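Gripper Trials at Undero: Frequently Asked Questions

We get a lot of mail about our gripper comparison, and we love it! These are the questions that come up most. 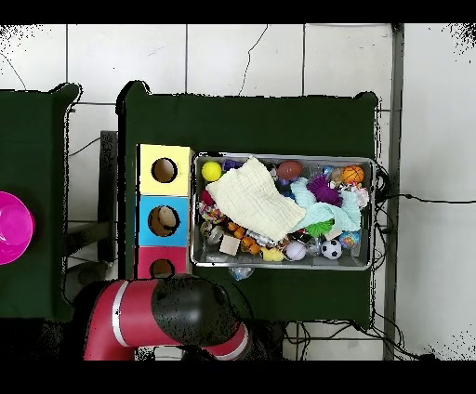

What are you comparing?
Two grippers, the Schmieder and the Preteo, on the same kind of arm with the same controller settings. We want to know which one copes better with a messy mix of things it has to pick up and drop through a round hole. So the test items are all over the map: a tennis ball, a rubber duck, a braided rope toy, a spiky lime-green ball, a small wooden cube. A cream muslin cloth lies over part of the tray, and a mint-blue one is crumpled up beside it, so the arm has to deal with fabric as well as toys. The boxes with the round openings sit right next to the tray, which keeps the moves short.

How many picks have you done?
984 so far, split evenly between the two grippers. We work in batches of 20 and then mix up the tray by hand before going again.

Which gripper is winning?
Depends on the item! The Schmieder is lovely on hard round things and hardly ever lets one slip. The Preteo has softer pads and does much better with rope and cloth. We went in expecting the cloth to beat both of them, and the Preteo surprised us in its very first batch.

What counts as a success?
The item goes through the hole and stays in the box. If it lands on the rim and rolls off, that's a miss. Picking up two things at once is a miss too, even if both go in (we argued over that one for most of a lunch break).

Do you use a camera on the wrist or overhead?
We've tried both. Overhead is easier to set up and gives the controller the whole tray in one look. The wrist camera is better when something is half hidden under cloth, but it loses sight of the item once the fingers close — annoying if you want to check the grip. For the scored batches we use overhead only.

How fast does the arm move?
Pretty slowly. We started faster and kept flinging the light stuff. Once we slowed the lift, both grippers dropped less.

Can I get the data?
Yes! Write to the Ildale workshop and ask for the pick log. It has one line per pick, with the item, the gripper and the result. There are 106 picks marked "unclear" where we couldn't agree on the score, and we left them in so you can judge for yourself.

Will you test more grippers?
We'd love to. A suction cup is next on the list, probably in May, and we're already curious what it will make of the muslin.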